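The wipes that live on my white table

When I moved to this apartment in November, I bought a white table. Everybody warned me. A white table shows coffee, pencil, crumbs, and the gray shadow where your sleeve rests when you write. I did not listen, and now I wipe it more often than I wash my dishes. 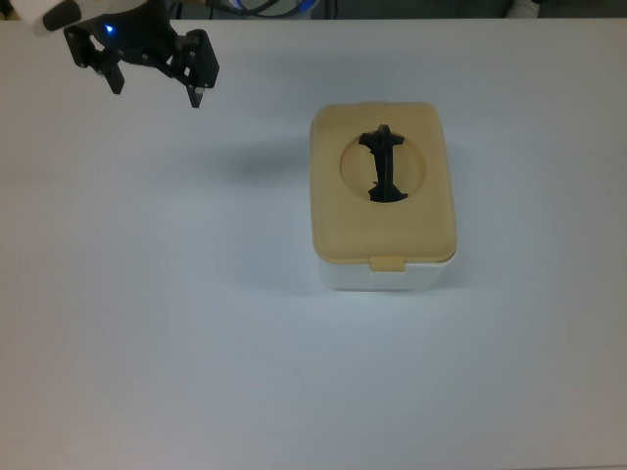

So I have become a person with opinions about wipes. In my first weeks I used a kitchen sponge, and it left stripes which I could see only in the evening, when the lamp is low. Then I used paper towels with a spray from Filtlow. The result was good, but I needed both hands and also the will to go to the cabinet, and at 8 in the evening I don't have this will. A box of wipes that stays on the table is a different thing. I see a spot, I open the lid, it is finished in a moment.

The box matters more than I thought. Soft packs with a sticker are cheaper, but the sticker collects dust from its glue side and after some time it doesn't close. Then the wipes on top become dry like old bread. I prefer a hard box with a lid that clicks. I like also a wide round opening, where two fingers can enter without fighting. With a narrow opening I always pull one wipe and receive four.

A pale yellow lid is for me the nicest color on a white table. I had before a plain white box, and I lost it on the table itself, which my sister still finds very funny.

For refills I tried two kinds. The Arneo ones are thick and smell of almost nothing, and I can do the whole table with one. The Trillden ones are thinner, with a strong lemon smell that stays in the room until lunch. I finished the pack, but I did not buy it again. Please check the size before you order – I once bought refills too wide for my box and had to fold every stack by hand, like napkins for a wedding.

Some small habits that help me:

I close the lid before I start to wipe, and not after. After, I forget.

If the box will stand for a week without use, I turn it upside down for one night, so the liquid goes back to the upper wipes.

For ink I don't use wipes at all. They only make the ink bigger. A little soap on a damp cloth is better, and some patience.

When the table is wiped I dry it with an old cotton cloth. Without this step there is a thin film, and the next cup leaves a ring in it.

A reader asked me last time if I would choose a white table again. I think yes, but I would take one with a less smooth top. Next I want to write about the chair, which has its own problems, mostly with the floor.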